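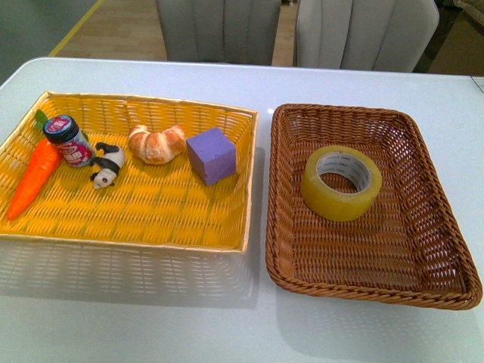

Gilberto Tamayo objected to our sorting task at the first design review. His point, as we noted it down, was that a policy trained on one direction of transfer would learn the motion from left to right and very little about the objects, and that the test scores would hide this as long as the test used the same two baskets in the same places.

The objection changed the plan. This report covers the collection stage of the project as it was run afterward. Training results are in the second report.

1. Task definition

The task is pick and transfer between two baskets on a table. One basket is yellow and shallow, the other brown and deeper. Each episode consists of one spoken or typed instruction naming an object and a target basket, followed by one transfer. An episode ends when the object has been released and the operator presses the pedal.

The objects were picked to differ in shape and surface. A toy carrot is long and tapered, a purple cube has flat faces, and a roll of clear packing tape can be gripped by the rim or across the core. The croissant and the small toy panda have irregular outlines. The jar with the dark lid gave the most trouble in the instructions, as operators called it "jar", "bottle" and "can" until we fixed the word list.

2. Changes after the review

Both directions of transfer were recorded in equal shares. The start layout was drawn from a list of 40 layouts generated by script, each giving the basket and approximate position for every object. The operator set the layout by hand from a printed sheet. We did not correct small placement errors, which add variation at no cost.

Basket positions were swapped at the midpoint of the collection. Gaspard Gaillard proposed swapping after every block, but the extra setup time did not fit the lab hours we had at Clineck.

3. Procedure

Episodes were recorded in blocks of 20. Before each block the operator checked the head camera view against a reference frame and confirmed that both baskets were on the table. Blocks started no earlier than 10 a.m. because the morning light through the Cilunville side windows saturated the white table top.

Failed grasps were kept if the operator recovered within the same episode and were labeled "recovered". Episodes with a drop outside both baskets were labeled "dropped" and stored separately.

4. Collected data

The target was 1,000 episodes, and it was met in April. Review removed 71 of them. The most common cause was a mismatch between the instruction and the object moved. The next was a late pedal press, which left a long idle tail at the end of the recording. We first tried trimming these tails automatically, but the script also cut slow releases over the deeper basket, so the affected episodes were dropped instead.

5. Known limits

The table, the chairs behind it and the floor stay the same in all episodes. A policy could use them as position cues. Only two operators took part, and their approach paths to the tape roll differ visibly in the joint plots. One prefers a vertical grasp on the rim and the other comes in from the side. Operator ID is stored with each episode so that the two sets can be trained on separately.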